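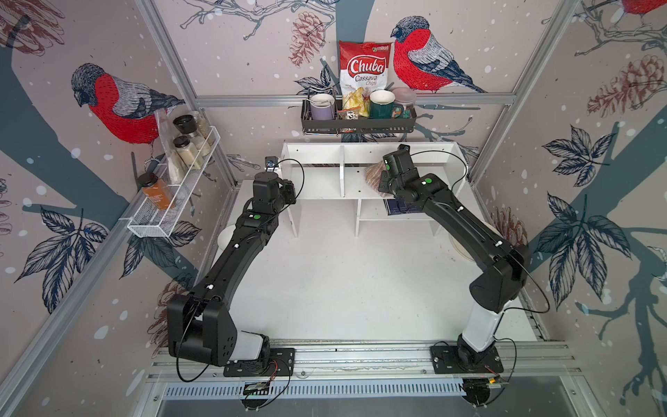 A white cubby shelf with a wire rack on the wall over it, mugs and chips up top.

A cubby shelf is an open storage unit split into small compartments by upright dividers, and I'm a big fan (I grew up with one in the hall at Villa!). Most have no doors, so everything stays in view, books and bowls and even the odd fuzzy slipper.

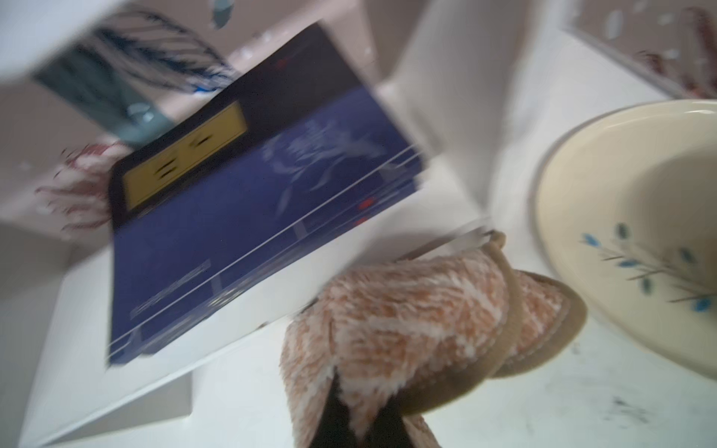 Placement

Cubby shelves usually go flat against a wall, often tucked in beside a door. My friend Ginevra Fabbri keeps hers under patterned wallpaper, and I love that look, branches and all, with a plain white top to 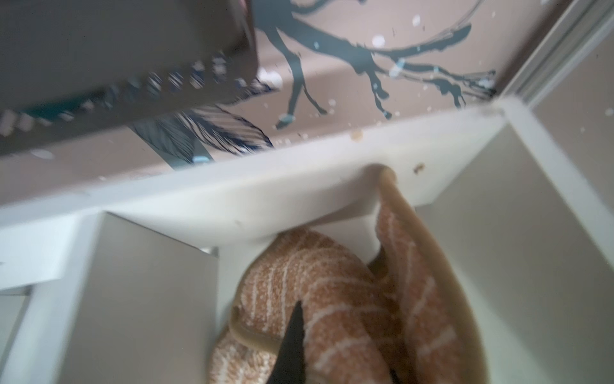

calm it down a bit. She paid 40 dollars for it secondhand in Grendau last April and still brags.

What goes where

Books can stand up or lie flat in the lower tier, plates and bowls do fine next to the unit, and cloths get hung over a divider more often than you'd think. Mugs I'd put on a wall rack, well out of elbow range. 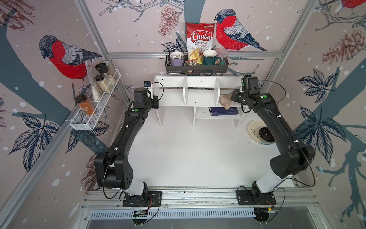 Dark navy book on the lower tier, knitted cloth over a divider.

See also: wall rack, bookcase, hall bench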